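Speaker notes: Grasp timing from hand-held demonstrations
Session 3, Wednesday, tooling track

Slide 1. Title. Leave up while the room settles. Skip the bio.

Slide 2. Scope. The talk covers the software between a recorded demonstration and a gripper command. Hardware questions go to the end. Say early that Driteo is the logging and alignment package and Drakance is the planner, since last year people mixed them up. Both run on the same clock after the December rewrite. Before that they did not, and old logs need the conversion script.

Slide 3. The alignment problem. Camera images arrive late. Finger width readings arrive early. If the two are paired by arrival time, the policy learns to close before the object is between the fingers. Measured offset on our rig was 37 milliseconds, stable within a session, different after a reboot. State the number, then move on. The derivation is in the backup slides.

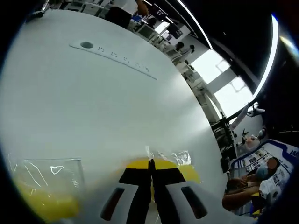 Width is a poor contact signal for soft objects. The fingers keep moving after first touch, and the curve has no clean corner in it. A threshold tuned on rigid blocks fires too late. On this slide the jaws are closed on a soft-looking yellow object with crumpled clear wrap on top of it, and the wrap picks up highlights just above the jaws. Any contact label computed from pixels alone has to cope with those highlights. Driteo therefore labels contact from the change in closing speed and uses the image only as a check. Pause here, this is where the first question usually comes.

Slide 5. Label format. Three fields: time, state, confidence. State is open, closing, holding or releasing. We dropped "touching" because two annotators could not agree on it. Confidence is kept through to training as a weight. Do not read the schema aloud.

Slide 6. Perception. Segmentation runs at 24 frames per second on the wrist view. Transparent film gives the most trouble. The mask either follows the colored contents and ignores the film, or takes in the film and whatever shows through it. For grasp width we want the contents. For clearance during transport we want the film too. The current version outputs two masks and lets the planner choose. It costs memory and has removed most of the arguments.
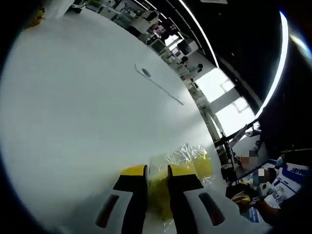 The planner takes the inner mask for the approach and switches to the outer one at the holding state. The switch has hysteresis. Without it the target width jumped whenever the two masks disagreed for a single frame, and the fingers chattered. The window is set in frames, so anyone changing the frame rate has to change the window as well. Mention this twice. It was the most common support message we got.

Slide 8. Handover. Two grippers, one bag, a period when both are holding. Logged separately, each stream looks normal. Played back together, the release may come before the second grasp is firm. Drakance plans the overlap as one segment with a shared start and end, and neither side may release until the other reports holding. Wide-angle calibration matters most here, as the second gripper is often far from the image center, where the old Kramer lens model was worst. 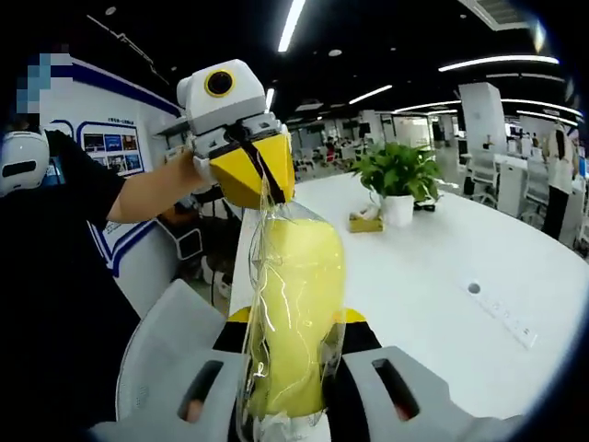 Liesl Kälin

Slide 9. Results. Test set is 500 episodes, split by session and not by episode. Splitting by episode leaks the background and the lighting, and the scores come out too good. With the clock fix alone, early closures fell by nearly half. The dual mask helped on bagged objects and did nothing measurable on bare ones. Show both rows of the table.

Slide 10. What still fails. Slow slip inside the bag: the film stays put between the fingers, the contents move down, and the width barely changes. The state remains "holding" and the confidence stays high. We tried optical flow on the inner mask. It works when the wrist is still and gives false alarms when it turns. Someone from Delusus may ask about tactile pads. Answer: not tested.

Slide 11. Running it yourselves. Record a clap at the start of each session, in view of every camera. Do the width calibration before the clap. Keep raw logs. The aligned files can be rebuilt from them and the reverse is not possible.

Backup A: offset derivation. Backup B: hysteresis settings. Backup C: conversion script flags, only if asked.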